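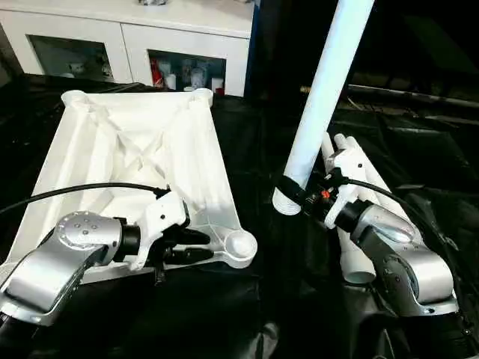

Figure 4. White plastic base and poles on black cloth, one pole raised. Black collar near its lower end, threaded end below.

4.2 Putting up the stand

The Alby stand was picked for this part of the study because it comes in few pieces and most of them are the same colour. White base, white poles. No tools in the box. We wanted something people would put up in a bedroom or on a landing without much thought, then hang things on straight away.

The base gives the most trouble. Large, light, open underneath, ribs crossing inside it in an X. Round sockets at the corners (three show in Figure 4). Diary entries from the Trinstead homes mention the base sliding about on hard floors while a pole was being pushed in, so for the later rounds we put a cloth down first. Black cloth also made the white parts easier to find. The pale ones had gone missing against a pale carpet more than once, according to the diaries.

Second problem, the poles. Threaded end (see Figure 4, below the collar) has to be started by hand and started straight. A pole that goes in at a slant feels tight long before it is home. Several homes stopped there, took it as finished, and the stand leaned once a coat went on. The collar was another sticking point. It can be slid up or down before tightening and the leaflet gives no height for it. People mostly left it low. A few took it off altogther and put it in a drawer.

We compared the Alby with the Tangen rail, same height, metal. The Tangen took longer to put up and was moved less often afterwards. The Alby got moved a lot: to the radiator, to the window, back again. Whether moving it loosens the poles we can't say from diaries alone.

4.3 Hanging and what ends up where

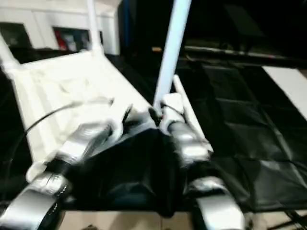
Trinstead Household Storage Group
Working paper, September, section 4 continued

Once a stand was up we asked homes to log what went on it. 1,172 entries came back over the two rounds, after removing doubles. Tops and jackets make up most of it. Dark clothes were over-represented and we think this is partly habit, partly that dark things are worn again before washing and so need a place that is neither wardrobe nor basket.

Soft garments without a hanger are the awkward case. Figure 4 has no number partner here but the unnumbered picture over this section is the kind of thing meant: a black garment pulled to a point at the top next to a tall white pole, the rest sagging into soft folds down to a rounded hem. All the cloth hanging from one small pinch. In the diaries, clothes hung like this were marked "fell" far more than those on hangers, and "creased" too, though the second is a matter of taste and we did not try to score it.

Creased white fabric beside the pole, also typical of the logs. A flat covered surface near a stand tends to fill up. Homes with the stand next to a bed or bench used the stand less and the flat surface more, which we had not planned for and did not ask about in round one. Added to the round two form as item 6.

Limits: diary data, self-reported, and the Erik hooks were only supplied in the second round so the two rounds are not stricly comparable. Numbers by home are in the appendix.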